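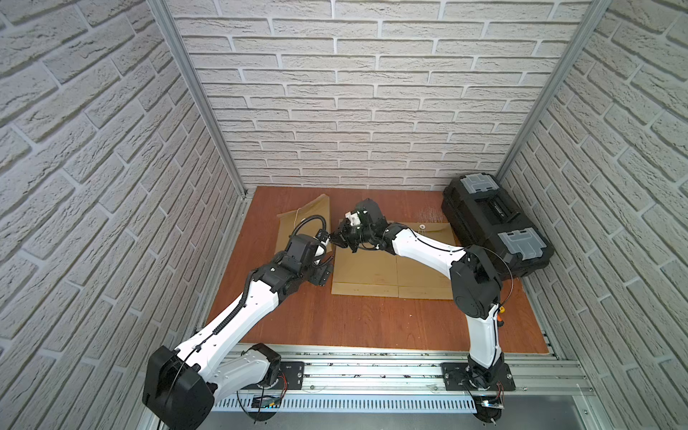 The Cilo 2 is the handheld mic we sell most to working standups. Dynamic capsule, tight pattern, made for low ceilings and a PA that was bought for quiz night. If you record your sets for an album or a special, the room matters as much as the mic, so hang something soft behind you. Everybody wants the brick wall look, and panels with a textured brick pattern, white ones included, look fine on tape, but don't expect them to soak up much of anything. A heavy curtain off to the side of the shot helps more.

What you get
Cilo 2 mic, stand clip, zip pouch, spare grille. Cable NOT included (people ask).

Who it's for
Comics who hold the mic too close. Comics who yell. Musical acts with a guitar and one mic between them — works, but buy two if you can. Not great for podcasts, get the Irken desk mic for that.

Handling noise
Low. The capsule sits on a rubber mount so taking it out of the stand doesn't thump. Wrapping the cord round your hand still makes a little noise on every mic we've tried, this one too.

Switch or no switch
Comes both ways. Get no switch. Hosts like the switch, everyone else turns it off by accident and loses the first joke.

From a customer
"Did 27 dates on one Cilo, dropped it in Nukholm and again two nights later. Dent in the grille, sounds the same. The album is just that mic and a pair over the crowd." — Golshifteh Zarei

Recording the crowd
You need seperate mics for laughs. The handheld won't catch them and turning it up later just gets you hiss. The Rezaei stereo pair clips to a rail or a balcony, point it at the seats and keep it away from the speakers. Record it to its own tracks. Washington Tavares in our shop wrote a one page setup sheet, ask and we'll put it in the box.

Cleaning
Grille unscrews. Foam comes out, warm water, bit of dish soap, let it dry overnight before it goes back in. Don't spray anything into the capsule.

Shipping and returns
In stock, both versions. Ships in two days, a bit longer in January when we do inventory. 30 days to return it, with the pouch please. Used grilles can't come back for obvious reasons.

Price updated 5 Jun 2023. Club and open mic orders get a discount on four or more, email us before you check out becuase we can't apply it after.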